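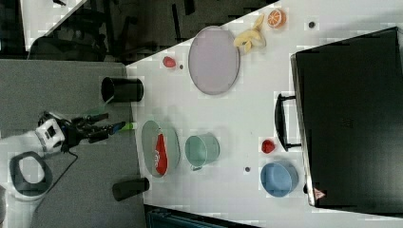

About Primdale

Primdale tests two-fingered grippers and the arms that carry them. Our clients send us units that have dropped, crushed or failed to release an object, and we reproduce the fault on a tabletop with plates, cups and fruit.

The company was set up after a fault in November, when a gripper at Bulham lost holding force during a lift. The controller logged no error. Zineb Tahiri and Noboru Tsuchiya repeated the lift 1847 times and recorded 158 slips, all traced to a worn cable at the wrist.

Each report now lists the fault, the conditions that produce it and the speed limit to apply until repair. Reports are checked by Divina Sison before release.

Fault enquiries: Jennylyn Salazar, test desk.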